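Folding Drawstring Trousers on a Flat Surface

Drawstring trousers, track pants and similar garments with a gathered waist do not fold the way tailored trousers do. There is no rigid waistband to use as a reference edge, and the elastic pulls the top of the garment narrower than the hips. A fold that starts at the waist therefore tends to produce a lopsided bundle that opens when it is stacked. The method given here works from the legs and leaves the waist until last.

Surface

A bed is the usual choice and is adequate if the mattress is firm. Pull the sheet tight first. A wrinkle under the fabric transfers to the fold and is hard to see on dark garments. A table gives sharper creases but is often too short for adult trousers laid at full length; the minimum useful length is the outside leg measurement plus a hand's width at each end.

Clear the working area of chargers, leads and anything with a plug or clip. Connectors snag knit fabric. Coil cables loosely and move them to the far side, or put them in a drawer before starting.

Preparation

Empty the pockets and push the pocket bags back inside. Close any zipper or snap at the pocket opening. An open zipper will mark a smooth synthetic fabric if it is left under a stack for a few weeks.

Check the drawstring. Both ends should be out and of equal length. If one end has retreated into the channel, work it back with a safety pin now. Tie the ends in a single loose bow and tuck it inside the waistband. A tight knot makes a lump that shows through the next garment in the pile.

Laying out

Lay the trousers face up at full length. They can go down diagonally if the bed is narrow or partly occupied; direction has no effect on the result. Smooth from the crotch toward the hems with the flat of the hand. Smoothing toward the waist pushes slack into the gathers, where it stays.

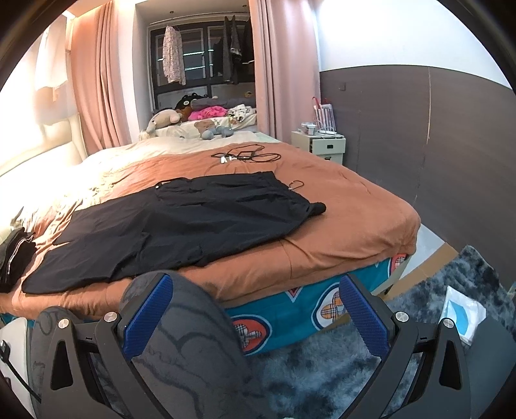 Next, bring one leg over the other so that the outside seams meet. Align the hems first, then the knees, then the hips. Do not try to align the waistband. On a gathered waist the two halves will differ slightly, and forcing them level twists the leg.

The seat now projects as a triangle. Fold it in so that the long edge is straight. This is the step most often skipped, and it accounts for most of the bundles that will not stand upright in a drawer.

Folding

For a shelf: fold the hems up to just below the waistband, then fold in half again. Place on the shelf with the rounded edge facing out.

For a drawer with garments filed upright: fold the hems up to just below the waistband, then fold in thirds toward the waist. Tuck the last third into the waistband. The elastic holds the bundle closed. Shallow drawers, those with less than 8 inches of clear height, may need one more fold.

For a suitcase: fold the hems to the waist once, then roll from the folded end toward the waistband. Keep the roll firm. Leave the last few inches flat and slide them under the roll.

Stacking

Put heavy knits at the bottom and smooth synthetics on top. Smooth fabrics slide when placed between two heavier items. Keep a stack to eight pairs or fewer. In a pile of dark clothing, put a contrasting trim or label toward the front so that a pair can be identified without lifting the others.

Creases

Matte synthetic fabric usually releases a shallow crease after hanging overnight. For deeper creases, use the dryer on low for 3 minutes with a damp washcloth, then lay the garment flat at once. Keep an iron off the waistband. Heat shortens the life of the elastic and can set the gathers in one position.

Notes from readers

Lorna Ogilvie folds on top of a spare bath towel laid over the bed. The pile of the towel stops slippery fabrics from moving during the second fold. A towel with a woven border should be turned so that the border is clear of the garment.

Ross Ritchie clips the two hems together with a clothespin before folding the seat in, and removes it once the first crosswise fold is made. This is useful for anyone working with one hand.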